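Kokement after-school cooking club: where we are
Report to the Tirnetti Fund, 6th September

Hi all, and thanks for being so patient with me over the summer! You asked for a page, so I'll try to keep it to a page (no promises).

The big news is that we finally have a kitchen. Skastel let us have the back half of their old lunchroom, and the stove passed its gas check in August. I had budgeted for a new hood too, but the old one only needed a filter and a good scrub, so that line is still sitting there untouched.

Money first, then. Of the 3000 you gave us, 322 is left. Most of it went on pots, knives, the fridge and a first stock of dry goods from Ververidis, who are cheaper than the supermarket if you don't mind buying rice by the sack. I don't mind, but my car does. I'd like to move what's left over to bus passes, if that's okay with you. A few of the kids live out past the river and the last free ride leaves before we've even eaten.

We have 25 kids signed up, ages ten to fourteen, and I've split them into 2 groups so everybody gets a turn at the stove. The older group made lentil soup, flatbread and a truly enormous apple crumble. The younger ones are still on knife skills and eggs, and they are very proud of their eggs.
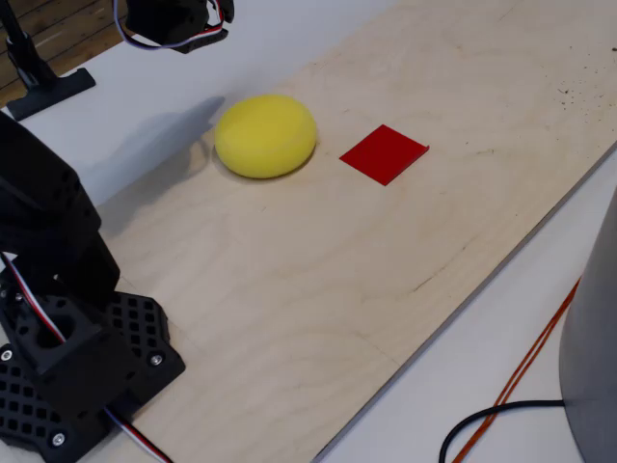
Yellow foam on the pale wood, both times.

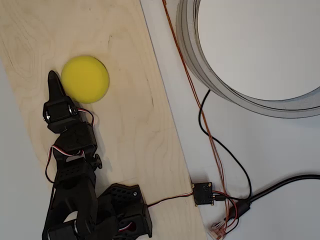 Ulla Kauppinen wrote to me after the last session that the recipes were fine but the portions weren't, and that her two came home hungry and ate a second dinner. She also wondered if we could send the recipe sheets home ahead of time, so families can say what their kids can't eat. Fair on both counts! The sheets now go out the week before, and I've bumped the soup up by half.

What's still not working is cleanup. We run late every single time, and I end up doing the pans alone with the lights half off. I'm going to try stopping the cooking fifteen minutes earlier and see if that helps.

Still to do before the next report: food handling cards for the two new helpers, a lock for the pantry, and a decision from you on the bus passes. I can send the receipts over whenever you want them, they're all in one folder now.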